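Section 4: Assembling the Bin Rack

Before you start, clear a floor area larger than the rack and have a second person ready for steps 3 and 4. Parts are listed on the Velance packing sheet. Trotis racks use the same bolts but a different connector plate — do not mix them.

1. Lay the uprights flat with the punched holes facing you.

2. Fit one connector plate to each side of the upright. Start all bolts by hand. Do not tighten.

3. Hang the lower shelf beams and check them with a level.

4. Hang the upper beams, then stand the rack up against its wall position.

5. Tighten the bolts from the bottom of each plate to the top.

CAUTION: Never climb on the shelf beams.

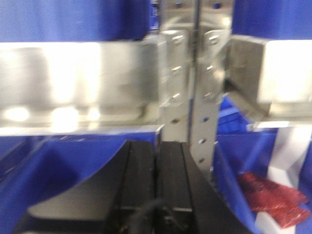
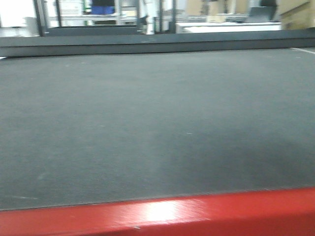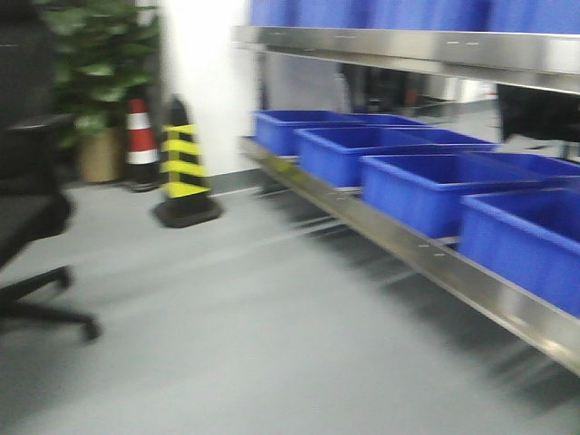 6. Check every joint before any bin goes on. A full set is six hex-head bolts where two plates meet at an upright, three on each plate, as in the first picture. If one is missing, take the bins off that bay and fit a new bolt, part 789. Pull each beam toward you with one hand. If it moves, go back to step 5.

7. Load the lower shelf first. Put the heaviest bins next to the uprights and the lighter ones between them. The limit is 300 pounds per shelf, bins included.

8. Slide each bin back until it sits fully on the shelf. A bin that hangs over the front lip will catch on carts.

Note: Grundach bins are slightly wider at the rim. Leave a finger's width between them.

Recheck the bolts after 2 weeks of use, and again whenever the rack has been moved. For cleaning, see Section 5.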